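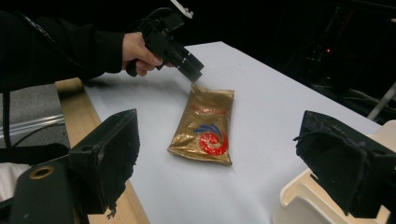
Is it worth paying extra for fancy coffee beans? Only if you drink them fast, and most people don't.

I got into this in April, when Valentin Barbu talked me into a subscription from Sololness. The pitch was that beans go flat a few weeks after roasting, so you need a fresh bag all the time. Convenient for the people selling the bags.

I drink 2 cups a day. The small bag lasts me a while, and by the end I'm meant to be drinking something close to cardboard. I can't say I noticed. What I did notice was the bill – 60 dollars a month, with shipping, for a habit that used to cost me a quick stop at the grocery store.

Then there are the tasting notes. Apricot, brown sugar, "wet stone." I've had 8 different bags now and found apricot in none of them. One did taste a bit like tea, and I didn't like it.

Valentin says my grinder is the problem. He sent me a link to the Vuledness, a burr grinder for 500 dollars, and told me it would change everything. It would certainly change my bank balance.

I will give the Sololness people this: the dark roast is good. I'd buy it again on sale. But I've canceled the subscription, which took three emails and a "Are you sure?" page – and yes, I was sure.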